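Lawal Suture Practice Pad, Large

Item no. 1760-L
Made by Vargate
In stock at our Stirkbridge warehouse
Page updated 2020-11-01

Overview

The Lawal pad is a silicone practice pad for students and trainees learning basic wound closure. It has a skin layer, a fat layer and a muscle layer, bonded together so they do not separate when you pull on a stitch. A mesh sheet sits under the skin layer and keeps the needle from tearing through.

It is sold as a bare pad. The Kukmont tray, instruments and thread are listed separately.

What it is used for

Most of our customers buy this pad for simple interrupted stitches, and that is the best place to start. The skin holds a knot well enough to show whether the tension is even from one stitch to the next. Vertical mattress and running stitches also work. For subcuticular work we suggest the thin-skin version, which is softer just below the surface.

The pad can be used with simulated blood. Water-based types wash off more easily than oil-based ones. Red dye may leave a stain in the silicone, especially along a cut, and this is not covered by the warranty. It does not change how the pad handles.
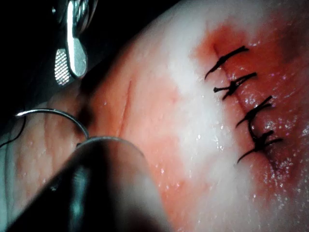 Using the pad

Put the pad on a flat surface or clamp it in the tray. You can use the precut wounds or make your own with a No. 10 or No. 15 blade. Keep new cuts at least a finger's width apart.

Enter the skin with the needle at 90 degrees and follow its curve. Pulling the needle straight out is the most common cause of torn edges. Each cut can be closed and reopened more than 20 times before the edges start to wear. Use small scissors to remove old stitches, and do not pull knots through the skin.

Cleaning and storage

Wash with mild soap and lukewarm water and pat dry. Do not use alcohol, acetone or bleach. A light dusting of talc takes away any tackiness.

Store flat, out of sunlight, in the bag supplied. Do not stack pads without a sheet of paper between them. Colors can transfer.

What is in the box

One Lawal pad, large
Storage bag
Care card

Not included: needle holder, forceps, scissors, blades, thread, simulated blood.

Shipping and returns

Orders placed before 2 p.m. leave Stirkbridge the same day. Unused pads can be returned in the original bag. We cannot take back a pad that has been cut or stitched unless it arrived with a fault.

The tray clamps were changed in October. If you have an older Kukmont tray, the large pad still fits, but you will need to trim the corners slightly.

Related items

Lawal pad, thin skin
Kukmont tray with clamps
Practice thread, black, box
Simulated blood, water-based

For training and demonstration only. Not for clinical use.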